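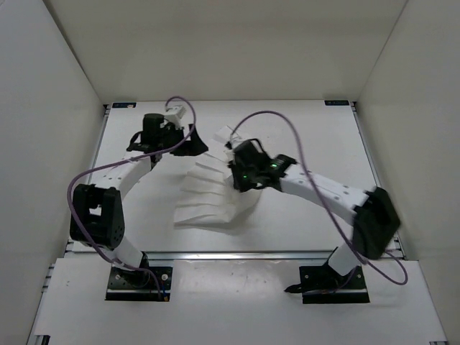

La interrupción del bus de actuadores durante el traspaso fue el fallo más frecuente de toda la campaña y el único que obligó a detenerla. En la tarea de plegado, un brazo sujeta el papel por un extremo mientras el otro se aproxima para tomar el lado libre, y es en esa aproximación donde se concentraron las pérdidas de comunicación. La figura 4 muestra la célula Grikdale en esa fase: la pinza derecha sujeta el abanico por el borde donde convergen los pliegues y el dedo de la pinza izquierda apunta hacia el papel sin tocarlo. Se aprecia también el tendido de los cables morados, que van sueltos por encima de los eslabones. El del brazo derecho sube en un arco alto sobre el papel y vuelve a bajar por el eslabón superior y la articulación del hombro; el del izquierdo forma un bucle pequeño en la muñeca y desciende por fuera, junto al codo. Esta disposición era la recomendada en la guía de montaje de la célula y no se modificó hasta después de los incidentes que se describen a continuación.

5.1. Descripción del fallo

Se ejecutaron 645 episodios de manipulación de papel, de los cuales 224 incluían un traspaso entre brazos con la hoja ya plisada. El resto correspondía a pliegues simples, alisado y recogida desde la mesa. Registramos treinta y un fallos de comunicación en total, veintiséis de ellos durante un traspaso. Los cinco restantes se produjeron en movimientos de retirada y no dañaron el material.

El síntoma era siempre parecido. Uno de los actuadores de la muñeca dejaba de responder a las lecturas de posición y el controlador Endivus repetía la última consigna válida para ese eje. Los demás ejes del mismo brazo seguían la trayectoria planificada. Como resultado, la muñeca llegaba al punto de encuentro con una orientación incorrecta y el dedo entraba en el papel de canto. En diecinueve de los veintiséis casos la hoja se rasgó o perdió los pliegues; en los otros siete el brazo contrario conservó el agarre y el episodio pudo darse por terminado a mano.

Hay que señalar que los indicadores luminosos de los actuadores no sirvieron para diagnosticar el problema. Permanecen en verde mientras haya alimentación, y en todos los fallos revisados la alimentación se mantuvo. Durante las primeras jornadas, el operador dio por buena la luz verde y atribuyó los errores a la política de control, con lo que se perdieron varios días en ajustar ganancias que no tenían relación con la causa.

5.2. Localización de la causa

La primera hipótesis fue un defecto en el módulo de planificación. Se descartó al reproducir las trayectorias fallidas sin papel y a velocidad reducida: el error aparecía en las mismas configuraciones articulares, aunque con menor frecuencia. La segunda fue una interferencia eléctrica entre los dos brazos. Para comprobarla se repitió una serie con el brazo izquierdo desconectado y el derecho moviéndose solo, y los fallos continuaron.

Elvira Palomino revisó entonces los registros del bus y los cruzó con los ángulos de la muñeca. Los errores de trama se agrupaban en una región estrecha del espacio articular, en la que la muñeca gira hacia el centro de la mesa con el codo muy abierto hacia la pared. En esa postura el cable queda casi sin holgura y tira del conector en dirección oblicua. Se midió la continuidad del conector con el brazo detenido y apareció un contacto intermitente al aplicar una tracción lateral pequeña con la mano. Dos de los cuatro conectores inspeccionados presentaban un terminal parcialmente retirado de su alojamiento.

El desgaste era acumulativo. En el primer tercio de la campaña solo se anotaron tres fallos, y el último tercio reunió dieciocho. El conector del brazo derecho estaba en peor estado que el del izquierdo, lo que concuerda con el reparto de tareas: en nuestro protocolo el brazo derecho sujeta y orienta la hoja, de modo que su muñeca recorre un ángulo mayor en cada episodio. Los cables procedían de un mismo lote, suministrado por Vávra en septiembre, y un cable nuevo de ese lote superó sin errores la prueba de tracción. No encontramos motivo para atribuir el problema al componente; el tendido elegido lo hacía trabajar fuera de las condiciones previstas.

5.3. Comportamiento del sistema ante la pérdida de señal

El contacto intermitente explica el origen, pero las consecuencias dependieron del programa de control. El temporizador de vigilancia estaba fijado en 200 ms. Las interrupciones medidas fueron casi siempre más cortas, por lo que no llegaban a disparar la parada, y sin embargo bastaban para desviar la muñeca en el tramo final de la aproximación. Cuando la señal volvía, el eje retrasado intentaba alcanzar su consigna de golpe. Ese movimiento brusco es el que consideramos relevante desde el punto de vista de la seguridad.

El 11 de diciembre de 2020, durante una sustitución de hoja, el brazo izquierdo recuperó la comunicación mientras Joaquín Godoy tenía la mano dentro de la célula. El brazo estaba en pausa por programa, con el par activado, y la muñeca giró hasta la posición pendiente. El dedo de la pinza le golpeó el dorso de la mano. No hubo lesión. La campaña se suspendió ese mismo día y no se reanudó hasta haber aplicado las modificaciones del apartado siguiente.

El análisis posterior mostró que la pausa por programa congelaba el planificador y dejaba intacta la cola de consignas de cada actuador. El manual interno del proyecto Omivley describía esa pausa como suficiente para intervenir en la mesa. Era un error de redacción heredado de una versión anterior del controlador, en la que la pausa sí vaciaba la cola.

5.4. Medidas adoptadas

Se cambió en primer lugar el tendido. Cada cable se fija ahora al eslabón superior con 2 bridas acolchadas y conserva un bucle de holgura medido con la muñeca en su giro máximo. Una pieza impresa retiene el conector e impide la tracción lateral. Los cuatro cables de muñeca se sustituyeron, incluidos los que no presentaban defecto visible.

En el controlador se introdujeron tres cambios. Una sola trama perdida en cualquier eje de la muñeca reduce la velocidad de todo el brazo; varias tramas perdidas consecutivas lo detienen, con independencia del temporizador general. Al recuperar la señal, el eje toma su posición medida como nueva consigna – la anterior se desecha – y espera confirmación del operador. Por último, la pausa por programa vacía las colas. Para introducir las manos en la célula se exige además cortar el par de ambos brazos, aun cuando esto supone que los brazos deben quedar apoyados antes de la intervención y alarga cada cambio de hoja.

Con el nuevo montaje se repitieron sesenta traspasos de papel plisado. No se registró ninguna pérdida de comunicación, si bien la serie es corta y los conectores eran nuevos, de manera que no permite estimar la duración de la mejora. Dos traspasos fracasaron por otro motivo: el dedo empujó el extremo curvado de la hoja y abrió los pliegues antes de cerrar la pinza. Ese fallo ya existía en la campaña original y se trata en la sección 6 junto con los demás errores de agarre.

5.5. Efecto sobre los datos

Los treinta y un episodios con fallo de comunicación se excluyeron del conjunto de entrenamiento. Quedaba la duda de si otros episodios, dados por correctos, contenían interrupciones breves sin consecuencias visibles. Se revisaron los registros completos y se encontraron cuarenta y tres con al menos una trama perdida en la muñeca. Se han conservado con una etiqueta propia, y los resultados de la tabla 3 se calcularon sin ellos. Las lecturas de posición de los intervalos afectados repiten el último valor recibido, por lo que no deben emplearse para estimar velocidades articulares.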